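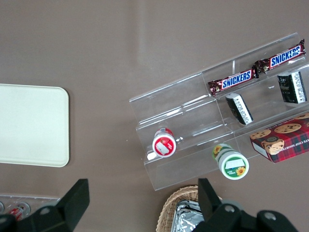
Every few months the rumor comes back that Fonon is getting a second season, and every few months I read the whole thing again like a sucker. The latest round started with a post on a fan board claiming that Skananik, the studio, had booked a recording room in Dullumville for January. Somebody replied with a blurry schedule, somebody else translated it, and by dinner it was "confirmed." I have seen firmer evidence for a lot of things I don't believe in. Two Snickers bars lying end to end on the top step of a clear plastic stand are a fact. A cropped schedule with no title on it is not much of anything.

My bigger problem is with the numbers people throw around. The petition had 1115 signatures last time I looked, with a goal of 3000, and the fans pushing it talk as if the studio has a lever somewhere that drops at 3000. Why would it? Season 1 ended where the comic ended its first arc, the discs sold poorly (so we were told, by the same board), and the studio has put out two other shows since then. Neither of them was Fonon.

Then there is the Tiwari streaming page. Yes, it now says "Season 1" where it used to just say the title. I checked three other shows on there that are long dead and they all say "Season 1" too. Looks like a site redesign to me.

I'm not saying it can't happen. Stranger shows have come back after longer gaps, and the ending with the ferry still bugs me -- she never even opens the letter! If they announce it I'll be up at 2 a.m. watching with everyone else. But I want a trailer, or a date from the studio's own account, or at least a poster that wasn't put together from old screenshots.

Until then I'm rewatching the first season with the sound up and staying off the board. Episode four tonight, the one with the flooded school. I still think the dub ruined it.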